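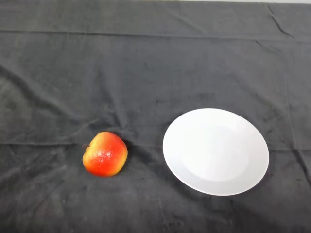

Handout 4: Teaching by Showing (apple to plate)

Itetier Workshop Course in Robot Handling
Notes revised October 20, 2019

Welcome back, everyone. Last time we got as far as switching on the Pavik arm, finding the stop button, and waving the thing around in the air, and I promised that this time we would get it to do something. The task is a small one. There is an apple on the left, a white plate on the right, and a stretch of dark cloth between them, and we want the apple to end up on the plate. If you are wondering why we would spend a whole session on something a toddler can do, please bear with me, and by the second page I hope you'll see how much there is to talk about.

Two ways of showing

In the first way you take hold of the arm itself. The motors go slack (we call this free mode on the Pavik), and you lead the wrist through the motion with your own hands while the software records the joint angles. It feels very natural, a bit like guiding someone's hand when they are learning to write, and most people are comfortable with it inside of 10 minutes. The trouble is that your hands and sleeves get into the camera's view, and a program that learns from the pictures may learn to expect them there.

In the second way you stay at the desk and drive the arm with the Kovalchuk hand controller. You lose the feel of the thing, which is a real loss, and your first attempts will be slow and rather wobbly. Mine certainly were! What you gain is a clean view of the table and a recording made with the arm moving under its own power, just as it will later on. We will use the controller for everything that counts toward the project, and free mode for practice.

Looking before you move

Please get into the habit of checking the camera view before you press record. Look at our starting layout again. The apple is lying on its side with the stem pointing left, so a grasp planned for an upright apple, straight down with the stem between the fingers, doesn't suit it. I would come down over the middle of the fruit and close gently. Notice also the shiny patch on the skin. Highlights like that shift when the apple or the light moves, and a program can mistake them for something important, so it helps to have plenty of variety in the recordings.

The cloth has a good many creases in it. Leave them be, but do shake it out and lay it again between batches, or you will have taught the arm one particular set of wrinkles.

The plate is empty and has a wide rim that slopes toward a shallow middle. Aim for the middle. An apple let go over the rim is likely to roll, and I've chased enough of them across the floor to feel strongly about this. Lower it until it touches, open the fingers, and then lift straight up before you head for home.

How many, and how good

Last June's class made 631 recordings in Trarkex, our logging program, and when we had all gone through them we kept 369. That may sound wasteful, but many of the rest had long pauses in the middle while the driver thought things over, and a pause is a thing the arm will happily copy. If you need to think, do it before you start.

Each pair should bring 18 usable recordings to the next session. Change the position of the apple each time, and turn it so the stem faces a different way. Move the plate too, though less often. If you miss the grasp and recover smoothly, keep the recording and mark it "recovery" in the notes field. If you bump the plate, stop, set it back, and begin a new one.

For next time

Read the Trarkex sheet on trimming the start and end of a recording, and write half a page on one attempt that went badly and what your hand was doing at that moment. Controllers go back in the gray drawer with the cable loosely coiled, please.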